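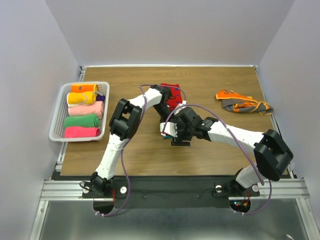
Why does a sock go missing? A sock is small and soft, and it can hide where a shirt cannot. It sticks inside a sleeve, or it slides behind the washing machine. To find its partner, first lay your socks on a table, so that every one has its own place. Then look for colour and pattern. A red sock with small blue dots, like the one on the wooden table, is easy to match – you only need to look for the same dots. Plain black socks are more difficult, and you must compare how long they are.

When you have 2 socks that are the same, put one on top of the other and roll them from the toes. Fold the top edge over the roll. Now they stay together in the drawer. A sock without a partner can wait in a small box until the next washing day.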